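# How a Robot Learns to Fix a Computer

Nobody is born knowing how to take a computer apart. People learn by watching someone else, trying it themselves, and trying again. Some robots learn in a similar way. They need to be shown, and they need to be shown many times.

## What is an example?

When you learn to tie your shoes, an adult might hold your hands and move the laces with you. A robot can be guided too. A person moves the robot's arms from a set of controls, and a computer saves everything that happens. It saves what the cameras see. It also saves where each joint of each arm is, many times every second.

One full try at a job, from start to finish, is called an example. Some people call it a **demonstration**. "Pull out one cable" could be an example. "Put one memory stick in its slot" could be another.

## Why so many?

Think about picking up a pencil. You can do it if the pencil is on the left or the right, in bright light or in shade. You don't need a new lesson each time.

A robot that has seen only one example may learn that pencils are always in the same spot. Move the pencil a little, and the robot reaches for empty air. So the people who teach it change things on purpose. They turn the computer case a little. They bend the cables a different way. They dim the lamps.

At a workshop called Ametepe, a team spent the spring on one job: unplugging a cable from a computer. They recorded 1401 tries. Then they checked every one.

## Good tries and bad tries

Naa Aidoo is in charge of the checking. She watches the recordings and sorts them into groups. A try might go in the "do not use" group if:

- the camera stopped partway through
- the person at the controls started the wrong job
- a part was already broken

Small mistakes often stay in. If the arm misses a plug and then goes back and gets it, the robot can learn how to fix a miss. "I like those ones," Naa says. "Kids learn from that too."

When she finished the cable job, 751 tries were left for the robot to learn from.

## How does the robot use them?

The saved tries go into a computer program called a **learning system**. It looks at a camera picture and guesses how the arms should move next. Then it compares its guess with what the person did. If the guess was far off, the program changes itself a tiny bit and guesses again. It does this over and over, for hours.

After that, the team lets the robot try alone, with a person standing by the stop button. They gave it 30 turns at the cable job and wrote down each result. When it kept failing with the case turned one way, they went back and recorded more examples with the case turned that way.

## A morning of recording

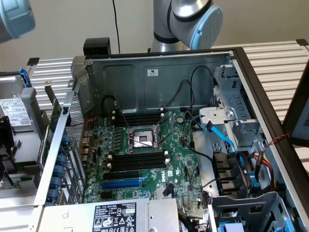
STASCOMBE, May

The computer case is on its side and open, so the arms can reach in from above. The green board inside is the motherboard. Other parts of the computer connect to it. Look for the bright blue cable and the red, yellow, and black wires. Cables are hard for robots because they bend and don't stay in one shape.

Kobina Yakubu works the controls in the mornings. Before each try, he reads the job out loud from a card, and Ekua Ansah types in its number. Kobina does the job slowly. Then Ekua puts the parts back where the next card says they should go, and they start again. They stop for a break after 30 tries, when Kobina's hands get tired.

## Words to know

**Demonstration:** one full try at a job, saved for a robot to learn from.

**Joint:** a place where an arm bends or turns. Your elbow is a joint.

**Learning system:** a computer program that gets better at a job by studying examples.

**Motherboard:** the main board inside a computer.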